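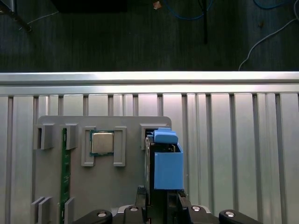 Encore un coopératif médiéval-fantastique, donc. Drevel est arrivé sur notre table en mars avec une boîte énorme, un royaume à sauver et un livret de règles qui commence par deux pages de prophétie. J'ai sauté la prophétie. On m'a dit que j'avais tort, je l'ai lue ensuite, et je maintiens.

Le principe : chaque joueur défend une province autour de la cité de Trivberg, pendant que des hordes avancent par les routes. On pioche, on déplace, on lance les dés, on prie un peu. L'éditeur, Misthorpe, annonce 200 cartes « toutes différentes ». Mouais. Entre le gobelin enragé et le gobelin furieux, il y a un point de dégâts et une autre couleur de bonnet.

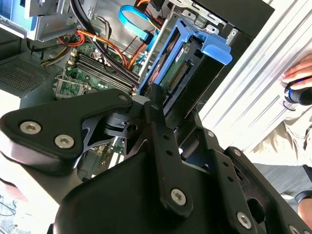 Le vrai souci, c'est le joueur qui connaît le jeu et qui décide pour les autres. Drevel prétend régler ça en interdisant de montrer sa main. Sauf qu'on a le droit de parler, et qu'à notre table on parle beaucoup. Au bout de deux tours, tout le monde savait qui tenait la catapulte, et la moitié des joueurs attendait les consignes en grignotant des chips.

Je reconnais que la magie est bien fichue. Un sort lancé trop tôt réveille le dragon, et on hésite pour de bon avant de jouer la carte. Mais la fin traîne. La dernière partie a duré 93 minutes, dont une bonne part à déplacer des squelettes qui ne menaçaient plus rien.

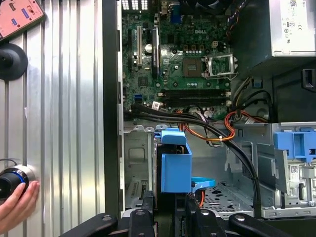 Club de jeux de Chae - section plateau

Il paraît que l'extension corrige l'équilibrage. C'est ce qu'on disait déjà de la précédente, celle avec les bateaux, que je n'ai vue sortir de sa boîte qu'une fois. J'attendrai de l'essayer chez quelqu'un d'autre avant de payer.

Prochaine partie le 13 juin, je serai là quand même. Je prends la province du nord - celle des marais, dont personne ne veut parce qu'on y avance d'une case par tour. Si vous venez, lisez au moins la page sur les sièges, parce que je ne la réexpliquerai pas.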